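Ginitz foam letter set: review after one term of use

Reviewed by Yaa Issahaku, April 2018

The Ginitz set is a box of pre-cut foam letters for signs, display boards and backdrops. It is sold in two sizes. I bought both and have used them on cork, painted plaster and black cloth. Pins and adhesive pads are not supplied.

Contents and finish

The smaller letters are a rounded bubble style and the larger ones are bold capitals. Colours are mixed and cannot be chosen at the time of ordering, so a word will come out in whatever the box allows. If you need a sign in a single colour, buy something else. The pale colours read well on a dark ground and poorly on white or cream. The borders help at a distance, though on the lightest letters the difference between border and face is slight.

Edges are cleanly cut. The inside curves of the lower-case letters are a little rougher than the outer ones, and two of mine had a thread of waste foam still attached. This came away with a fingernail. The capitals had no faults of this kind.

Fixing

On cork, one pin per small letter is enough. The capitals need two, placed high, or they turn when knocked. On plaster I used double-sided pads from Vimis, which held for the full term. They took a thin skin of foam with them on removal, so treat pads as permanent and pins as reusable.

Cloth is the harder case. The foam is stiffer than the fabric, and where the cloth folds behind a letter only part of the back makes contact. The letter then stands off at one side. Ironing the cloth beforehand reduces this. Pinning through the cloth into a board behind removes it entirely, but you need a board. Without one, keep the words short and the letters close together so that the weight is shared across one stretch of fabric.

Pin holes close up reasonably well. After repeated use in the same spot the hole becomes loose and the pin should be moved.

Legibility

My working arrangement is a short word in small letters above a second word in capitals.

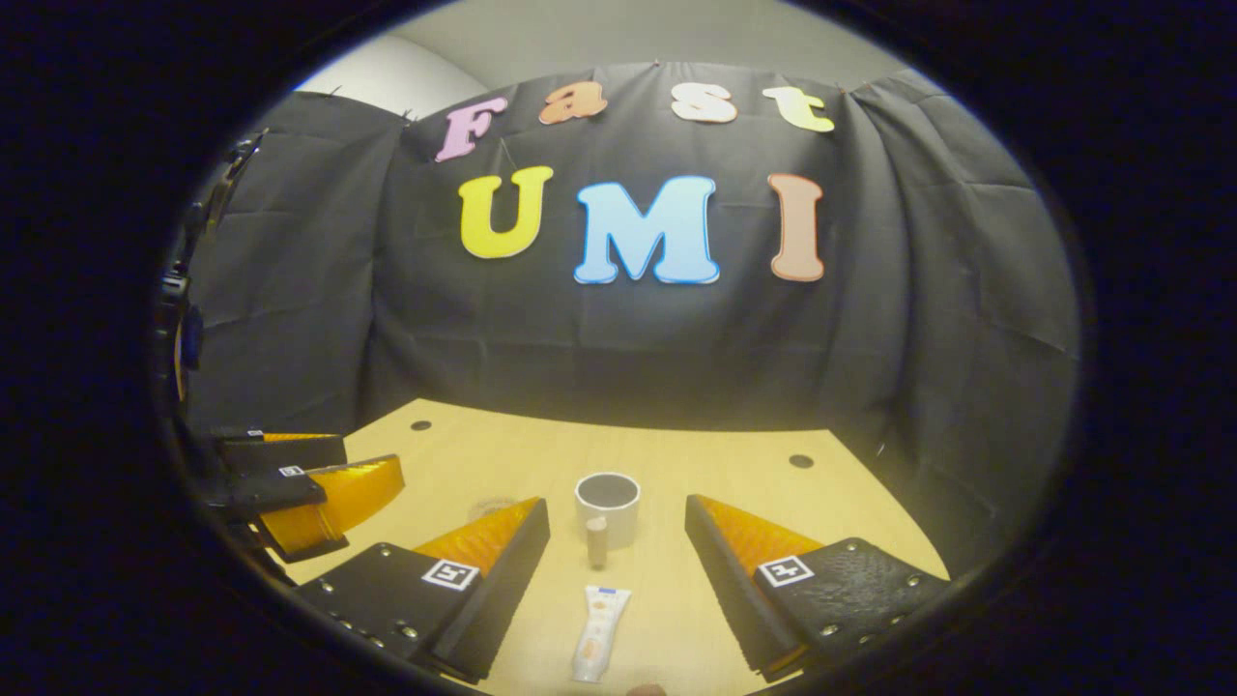
The size difference makes the lower word the one that is read first, so put the name there and the qualifier on top. Line spacing has to be judged by eye. I cut a strip of card to the gap I wanted and used it as a spacer, and this gave a better result than measuring from the edge of the cloth, which moves.

Charalambos Kyriakidis, who shares the room with me, prefers the Uvetti felt letters for cloth. They are lighter and follow the folds, but they droop at the corners and pick up lint. For black fabric in particular I would stay with foam.

Storage

The box is adequate for the small size. The capitals have to go in flat, and the lid does not close if any are stacked at an angle. Thin pieces such as the crossbar of the F will take a bend if left under weight. Mine recovered when laid flat overnight under a book.

Verdict

Good cutting, sensible stiffness, poor choice of colours. Recommended for boards and for plain backdrops that stay up for some time. The missing pins are an annoyance at this price. Replacement letters are sold singly, though only in the larger size, and delivery of mine took 7 days.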